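Jindlow Letter Frequency Tables
README for release 15

Contents of this release
Maintainers: Naledi Nkuna (tables, build scripts), Pantelis Mavromatis (source texts, proofreading)
Date of this file: Monday, May 4, 2020

Summary

Jindlow is a set of letter and letter-pair counts taken from short English texts written for readers aged five to eight. It is meant for people who design alphabet sets, spelling games, word tiles and reading worksheets and need to know how many copies of each letter to include. Counts from adult newspapers or novels give poor results for this purpose. Early readers repeat a small number of words, use more names, and contain far more direct speech.

The source collection holds 2,615 texts. Each text is a story, rhyme, recipe or set of instructions. No text is shorter than 40 words. Texts longer than 2,000 words were split at a chapter or section break before counting, and each part was entered as a separate text.

Files

letters.csv – one row per letter, with columns for uppercase count, lowercase count, total, and number of texts in which the letter occurs.
pairs.csv – one row per ordered pair of letters. Pairs do not cross a space, a hyphen or an apostrophe.
initials.csv – counts for the first letter of each word.
finals.csv – counts for the last letter of each word.
names.csv – the same columns as letters.csv, for capitalized names only.
sources.csv – text ID, kind, word count, and split flag.
changes.txt – differences from earlier releases.

All files are UTF-8, comma separated, with one header row. Line endings are LF. Empty cells mean "not counted" and must not be read as zero. A true zero is written as 0.

Counting rules

1. Only the 26 letters of the English alphabet are counted. Accented letters are counted under the base letter.
2. Titles are counted. Page numbers, picture captions and publisher text are not.
3. A word stretched for effect ("sooooo") is reduced to its normal spelling before counting.
4. Sound words such as "vroom" and "moo" are kept as printed, except where rule 3 applies.
5. A refrain is counted each time it is printed in full. A refrain marked only with "repeat" or "chorus" is counted once.
6. Roman numerals are dropped. The pronoun I is kept and is listed in both letters.csv and initials.csv.

Rule 6 has a visible effect. Uppercase I is much more common here than in most adult collections, mainly due to first-person stories. Users who print uppercase sets should check the uppercase column before deciding how many to cut.

Uppercase-only sets

Most foam, felt and magnetic sets are sold in capitals only. For these, use the total column, not the uppercase column, as a child spelling "mum" with a capitals-only set needs three pieces regardless of case. The script tang.py (Tang, in the tools folder) takes a word list and returns the smallest set of pieces that can spell any one word on the list. It does not handle two words at once. Run it with the flag --pairs to allow this, but expect a long run time on large lists.

Tang treats every letter as a distinct shape. It does not let a turned M stand in for W, or a turned N for Z. A table of such swaps was tried in August and withdrawn, as the swaps depend on the typeface. Serifed letters in particular do not turn well.

Known problems

The collection leans toward animal stories, which raises the counts for words such as "dog," "cat" and "duck."
Recipes are few, so the letter-pair counts for that kind should not be used alone.
British and American spellings are mixed. The spelling used in each text has been left alone – sources.csv does not record which one applies.
Split texts can make the "number of texts" column slightly high. Filter on the split flag to correct this.
Spreadsheet programs may read the pair "na" as a missing value. Import that column as text.

Versions and reuse

Tables with the same release number are never changed after posting. Corrections go into the next release and are listed in changes.txt by row. The counts may be reused for any purpose with credit to Jindlow. The source texts are not included and cannot be supplied on request.

Reports of errors should give the file name, the row, the expected value and how that value was obtained.

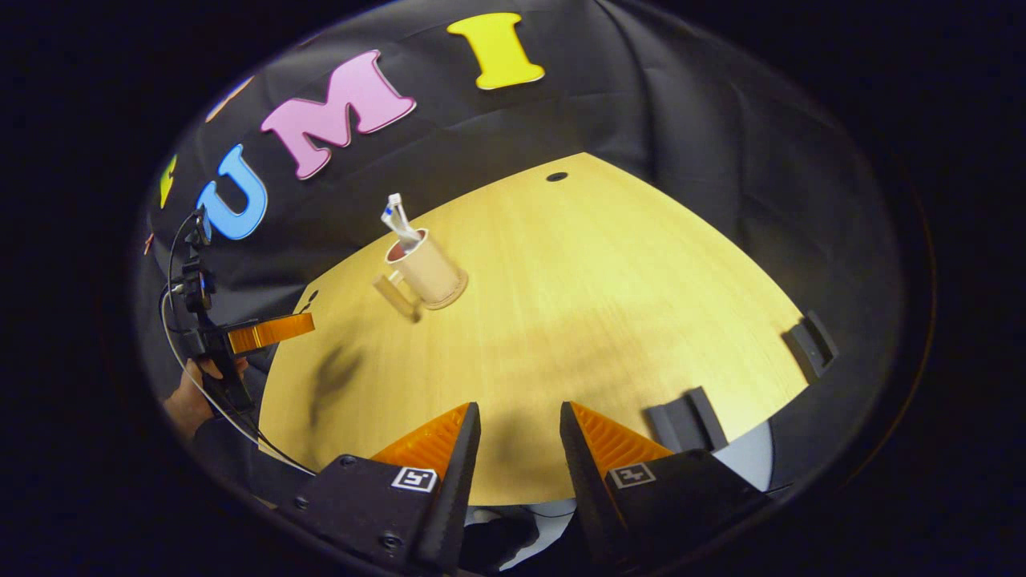 Capitals from a foam letter set, including U, M and a serifed I.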